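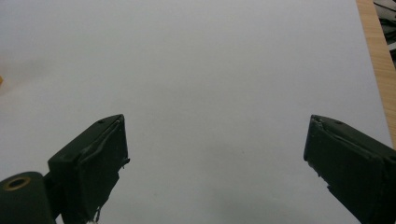 Jurkel Drawing Paper, Heavyweight

We've carried a lot of paper over the years and this is the one we keep taking home ourselves! Jurkel is a thick, smooth sheet that takes pencil, ink and a light watercolor wash, and it erases cleanly even if you press hard (some of us do).

Lwazi Fourie, who teaches our Saturday drawing class, switched everyone over last October. She likes it for long graphite studies, where you go back over the same shadow again and again and a softer paper would start to pill. Dip pens glide on it too, with very little feathering.

What it isn't made for is soaking wet painting. If you flood the page, take a look at Mthembu cold press, which has more tooth and stays flatter.

Details
Item number: 1247
Sheet size: 9 x 12 inches
Surface: smooth, both sides usable
Color: white, no optical brighteners
Acid free
Sold as a pad, glued on the short edge, or as loose sheets

Storing it
Keep it flat and out of the sun. Loose sheets come in a paper sleeve that's worth hanging on to, and they fit the Stelance flat file drawers with room to spare.

From a customer
"I did a whole sketchbook's worth of barn drawings on this and then bought two more pads. My 2B goes down like butter. Wish it came in a bigger size!" Rupert Hofstetter

Rupert, good news: the large sheets are on order, item 618. We'll cut you a sample of either size if you want to try your own pens on it first, just ask at the counter or add a note to your order.

Page updated May 25, 2020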